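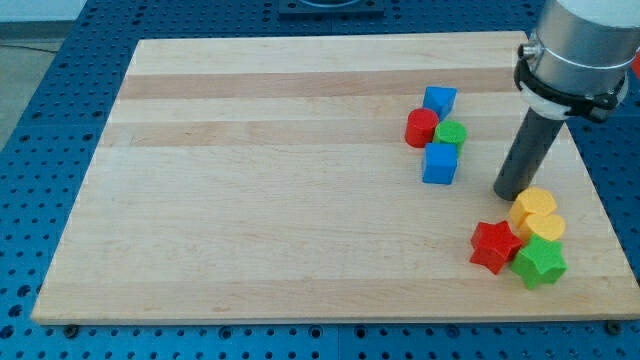
Grouping by nearness is the dullest thing a person can do with blocks, Jaanus Urbonaitė wrote in the margin of my first draft, so why give it a whole section? Fair enough, and I did go back and forth on it. My answer is that the dull groupings were the ones we kept failing to code. Color we could agree on in a minute. Shape took an afternoon. But ask two people whether a handful of small blocks on a board makes one pile or two, and you'd better have coffee ready!

4.2 What we counted as a cluster

Figure 1. Eight blocks on the board in two clusters of four. The cluster right of center mixes shapes and colors: a blue triangular block, a red cylinder, a green cylinder and a blue cube.

I'll start with that mixed cluster, because layouts of this sort are where our first coding scheme fell over. It asked coders to name what the pieces in a group had in common (same color, same shape, or both) and only then to draw a line around them. Try it with the four pieces listed under Figure 1. The two blue ones aren't the same shape and the two cylinders aren't the same color, so a coder following our instructions to the letter would link the blue pair, link the cylinder pair, and never write down that all four are packed closely together. I wrote those instructions myself, by the way, so I have only myself to blame.

The second scheme turned the order around. Coders marked clusters by distance alone, with the color names and shape names left off the sheet, and filled those in on a second pass. Two pieces went together if the gap between them was smaller than the width of the narrower piece. A cluster was any chain of pieces linked that way. We did think about a fixed distance, the way the Broruda sorting task does it, but our pieces aren't all the same width and a fixed number kept punishing the narrow ones.

We recoded all 1602 layouts from the 58 adults in the study under the new rule. The two coders drew the same clusters in 1446 of them, and I was so pleased with this that I read the number out loud to an empty hallway. The rest we settled by talking. Most of those came down to a single stray piece sitting halfway between two groups, and a few came down to how a coder read the far side of a tall block, where the top face leans over whatever stands behind it. For those we went by the base of the block if we could see it and left the link out if we couldn't.

A word about the hexagonal blocks, which gave us more grief than the rest of the set combined. How wide is a hexagon? Flat side to flat side, or corner to corner? We went with flat to flat. Corner to corner makes the piece count as wider, which allows a bigger gap, and in the pilot (July, with the old Fernix set) that swallowed neighbors that no person at the table would have called neighbors. Cylinders are easy by comparison. For the triangular blocks we used the height of the triangle and moved on with our lives.

We also never asked people to make clusters. The instruction was to put the blocks on the board "however you like," and 51 of the 58 adults made at least one layout with two or more separate groups. Whether those groups mean anything to the person who made them is a different matter, and I come back to it in Section 5 with the interview answers.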